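Sep 7, 2020

Finished the director's cut of Cerkcombe last night, all of it, including the part where the horse walks home. 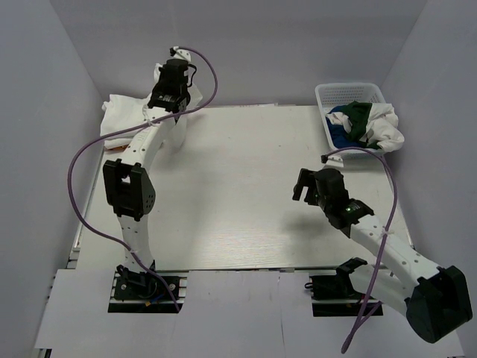 I should put down what I thought before I read what everybody else thought, because by tomorrow I won't be able to tell the two apart. I have been hearing about this longer version for most of my adult life. The one that played in theaters had a monster in a reservoir, a sheriff who didn't believe in it, and an ending that looked as if somebody had called time. The long one was supposed to explain the ending. It has 30 more minutes, and I can report that most of them are weather.

I don't mind weather. There's a stretch near the middle where the sheriff sits in his truck and the rain comes down and he eats a sandwich, and I was happier than I'd been at any point in the short version. But I've read people swear that the missing footage changed the whole meaning of the picture, and these were people who hadn't seen it, and I believed them because they used a lot of capital letters.

The reservoir monster is still a man in a wet rug. Somehow I thought there would be a better rug.

What did change: the sister. In the theater she came in, said the line about the dam, and was gone for good. Now she has a kitchen and a job and a fight with the sheriff about their father's boat, and when she goes down to the water you have a reason to want her back. I watched that scene twice. The actress is wonderful and I'd forgotten her completely, for the very good reason that I had never been shown her. Whoever took her out at the studio kept in both of the car chases.

Crisóforo Hinojosa called halfway through, of course. He and I saw Cerkcombe in 2000 at the old Mendoza, in the small auditorium with the pillar, and he has held the same opinion ever since, that it's a masterpiece that was stolen from us. He'd started an hour ahead of me and wanted to know if I had reached the horse. I said what horse. He breathed at me down the phone for a while and said he'd call back.

The horse, for the record, belongs to the sister. It stands at the edge of the reservoir after she's gone, and then it turns around and walks home, up the road, through the gate, past the mailbox, into the barn. No music. It takes forever. I was sure something was going to jump out at it and nothing did, and then it was the credits. So that's the ending, a horse going home, and the studio swapped it for an explosion. I can see both sides. I'd be lying if I said I didn't like the explosion when I was younger.

When he called back he'd been crying, or had a cold. He wanted me to say that it was worth the wait. I said I liked the sandwich. We were on the phone until very late, mostly about whether the boat was meant to be the same boat as in the first shot, which he says is obvious and which I say is a different color. He's going to check. He'll send me proof and I'll have to look at it.

Then the trouble with getting what you want, from his side: he's already moved on to Movovthorpe. That's the sequel, the one set in the next valley, and he has it on good authority (a message board) that there's a longer version of that as well, up to 2 hours of it, sitting in a storage unit. I saw Movovthorpe. I remember thinking it could lose a good deal. He wants me to sign something. I signed the one for Cerkcombe back in August of some year or other, and I'm not certain my name did much.

Clurnano is the service that has it, and I took the free trial, so I need to cancel before they notice me. Wrote it on the back of the electric bill. While I was in there it offered me a film about a haunted ferry, "because you watched Cerkcombe," and I put it on the list, and I suppose that's how they get you.

Slept badly, with reservoirs in it. Coffee's out – get coffee. Going to watch the kitchen scene again tonight with the sound up, since I missed what she says about their father when the phone rang. And I'll look at the boat while I'm there, but I am not telling him if it's the same one.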